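Gultadora cell, upkeep and repair work package
Progress report to Pimora, February
Prepared by Anjana Saha, with notes from Marin Softić and Gaetano Benedetti

1. Status

The cell is running and the work package is on plan except for the cable item in section 3. Operating time on the arm at the end of the period stood at 1,583 hours. The next full service is due at 2,000 hours and will fall inside the coming period. Unplanned downtime came to six hours, all of it in one stoppage.

2. Grip on slender parts

The last report listed slip on thin round shafts as the main open fault. Marin traced it to the finger pads, which had worn unevenly. With the jaws closed on a flat gauge the fault did not show, so the daily check had been passing it. On a round shaft the contact was reduced to a short line near the tips and the part could rotate under its own weight.

The pads were replaced and the closing position was set again from zero. The check was then changed. It is now done on a pole held upright near its lower end, with the fingers closing from both sides, and the operator looks for rotation as well as drop. 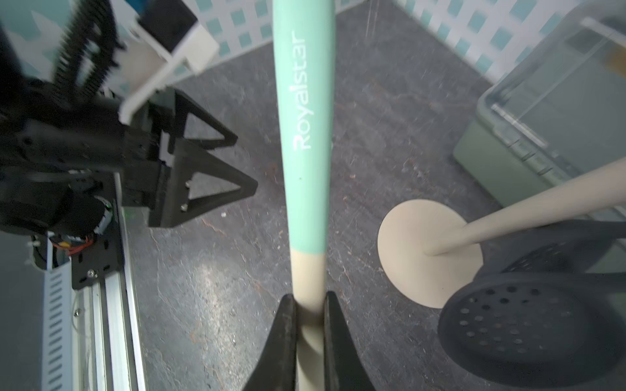

We ran 164 grip cycles after the pad change, in two blocks with a restart of the controller between them. No drops were logged. Two cycles showed slight rotation, both in the first block, and Marin put these down to the closing force ramp, which had been left at the old value. He corrected it before the second block. The old value is recorded in the log in case we need to return to it.

The wrist view is kept on during the check. It lets the operator judge where the shaft meets the fingers without leaning into the working area - previously this was done by eye from the side, with the arm stopped.

3. Cabling and fasteners

The six-hour stoppage was caused by an intermittent encoder signal. Gaetano found a connector that had backed out far enough to lose contact when the arm was near full reach. It was reseated and secured, and the signal has been stable in testing. The replacement cable ordered through Obradović has not arrived. Until it does, the reach limit in software stays reduced.

Bracket screws were checked for torque at the same time. One was below value and was retightened with thread lock. Screw checks have been moved from the service schedule to the monthly list.

4. Finger alignment

Alignment was repeated after the cable work. Ognjen Georgiev asked for it to be done with the arm in its normal working pose, over the table, as earlier results taken in the parked pose had not carried over well. 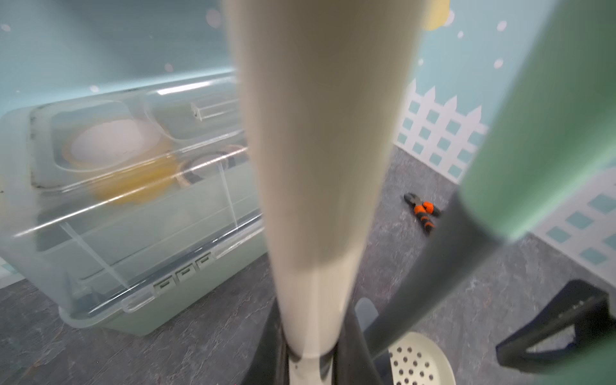
Figure 2. Wrist view of the gripper fingers over the tabletop, with pliers and storage box in view.

Tip offset was within tolerance on both sides and no shims were added. The procedure takes longer in this pose, mainly in the approach moves, and Lejla Kos is writing these up as a stored routine so that the second shift can run it without help.

5. Spend and next period

Spend on parts is under the line agreed with Pimora. The cable is committed but not invoiced. Planned work:

Fit the replacement cable and restore the full reach limit.
Carry out the 2,000-hour service, including grease at the wrist joint.
Finish the alignment routine and hand it over to the Gornia site for a trial.
Hold one spare set of pads at the cell.

We ask Pimora to confirm whether the Gornia trial can be charged to this work package. The service does not depend on the answer, but the travel booking does.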